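Ticket 2270 – Work page "Skullesia" loses its examples after a trope rename
Category: Wiki pages / cross-references
Opened by: Judite Neves
Status: waiting for the reporter

Judite Neves, October, 09:23

Good morning. I look after the page for the comic series Skullesia and I have a problem with the list of tropes on it. Until last week the page showed 27 examples. Now it shows only 23. I did not delete anything, and the page history has no edit by another person.

The missing ones are all in the folder for the second volume, where Fallholm pretends that he does not care that Antunes will marry. They were all linked to the old name of the trope about jealousy between childhood friends. I know that this trope was renamed after the discussion in the forum, and I agree with the new name. But I think that the examples should follow the new name by themselves, as the help page says.

What I tried already:
Cleared the cache of the browser. No change.
Opened the page without logging in. The same four are missing.
Opened the page in edit mode. The text of the four examples is there, complete, with the spoiler marks.
Saved the page again without changes. No change.

Support, 10:40

Thanks for the clear report. We can see the same here. The rename moved the trope page, but the old name was kept as a disambiguation page, with two possible meanings. Links that point to a disambiguation page are hidden from readers until an editor chooses one. Could you please change one of the four links to the new name by hand and tell us if the example comes back?

Judite Neves, 11:15

I changed the one about the dance in Flamudcombe, where Antunes wears his brother's coat and Fallholm leaves before the music starts. It is visible again. So the page has one more example now, and your explanation seems correct.

I have a doubt about the others. In the letter chapter, Fallholm is jealous but he knows it very well, he only does not say it. This is maybe the other meaning of the old name, the silent rival. I would not like to put it in the wrong place, as the forum had a long argument about this exactly.

Support, 11:52

For the letter chapter the other meaning sounds right, but the decision belongs to the page editors. The hidden text is safe in the meantime and will not expire. We will also add a warning in edit mode when a link goes to a disambiguation page.

Judite Neves, 14:05

Thank you, the warning would help a lot. I will read the letter chapter again tonight – my copy is the first printing, and two speech balloons were corrected later – and then I change the last three links. Please leave the ticket open until tomorrow, I will write here when it is done. 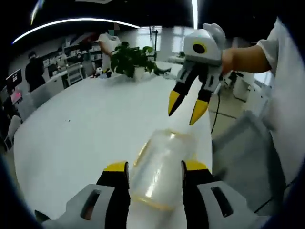
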